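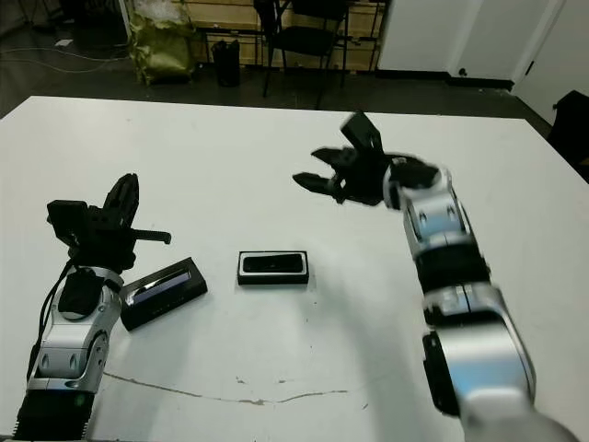
Session 4: Laying out a workroom for small repairs

Course tutor: Akinyi Ogola
Tandthorpe Evening Classes, Household Repair

Last session covered hand tools and how to store them. These notes deal with the room itself. Read them before you draw your own plan, and bring the plan on squared paper.

4.1 The work surface

A table for repairs should be firm, level and easy to wipe. Pale tops make it easier to find dropped screws, though they mark sooner than dark ones. A depth of 60 cm suits most jobs. Go deeper only if you can reach the back without leaning on the work.

Height depends on the job. For filing and sawing, the top should come just below the elbow when you stand. Fine work such as soldering or watch straps is easier sitting down, with the surface a little higher.

4.2 Light

General room light is rarely enough. Aim for 200 lux across the room and 2000 lux at the spot where small parts are handled. Put the lamp on the opposite side to your writing hand so that your own shadow stays off the work. Shiny parts throw glare, and moving the lamp usually cures this better than a weaker bulb.

4.3 Power and leads

Sockets at the back of the table keep leads away from the feet. If you use an extension, unwind it fully before running a heater or heat gun from it. Check the rating on the plug of each item and add them up.

4.4 Parts in progress

Keep the parts of one job together in a lidded tray. Label it with the owner's name and the fault reported. Muli and Birka, the two case studies in your reader, use different systems: Muli sorts trays by date received, Birka by type of item. Compare them under these headings:

- time spent finding a job
- what happens when a part has to be ordered
- space needed when the shop is busy

4.5 Task for next time

Draw your workroom to scale. Mark the table, lamp, sockets and shelves, and show which way the door opens. Allow 45 minutes. We will go through the plans in pairs, then start on Dudia's chapter on glues.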